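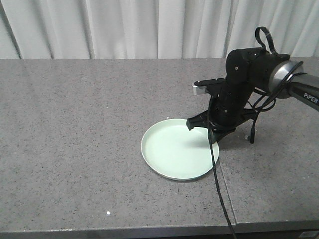
Futures and Long Shots
Thread: Cash out on a conference winner ticket, or let it ride?

pdxgrinder
I have a conference winner future on my alma mater at 13 to 1, placed in June. They're now in the title game as a small underdog. Lerkex is offering me 600 to cash out. Full payout would be nearly double that. I don't normally bet this much on futures and I'm not sure what the right number is. Would you take it?

mulekick44
What's the moneyline on the other side? You can't judge the cash out without that.

pdxgrinder
Other side is -135 at Lerkex, -128 at Drorkaro. My team is +115 at Lerkex.

mulekick44
Then they're shaving you, but less than I expected. Take the vig out and your team wins a bit under half the time. A fair price for the ticket is a little below half the payout, so 600 looks high to me. Are you sure about the full payout figure?

pdxgrinder
Just checked. I was reading the profit line without the stake, and I left off the second ticket I added later. Both together pay more like 1,500.

mulekick44
OK, that changes it. Now 600 is low. Don't take it. Bet the other side at Drorkaro and you lock in more than the cash out gives you.

Sodbuster
Disagree with hedging at all. You made the bet because you liked the number. You still have a good ticket. Every hedge pays the book's cut a second time.

tallgrass_ty
That's fine if the money doesn't matter to him. He said in the first post he doesn't usually bet this size. Hedge enough to get your stakes back plus something, and leave the rest on your team.

Sodbuster
If the money matters that much he shouldn't have bet it in June.

tallgrass_ty
He can't go back to June. The question is what to do now.

ninepinner
Check the limits before you plan around Drorkaro. They cut me to small bets on conference games last season. Also read the rules on the ticket. Some books grade "conference winner" on the regular season standings – I had one at Berchtold that paid before the title game was played.

pdxgrinder
Rules say title game winner. Drorkaro is letting me bet up to 500 on it.

mulekick44
500 at -128 wins you 390. So you get 390 if your team loses, and 1,000 after the hedge if they win. I'd go smaller than the max, but that's taste.

Sodbuster
And if the line moves your way by kickoff he's paid too much for it. Wait at least until the injury report is out.

pdxgrinder
Put 300 on the other side at -128. The rest rides. Will check the line again around noon on game day.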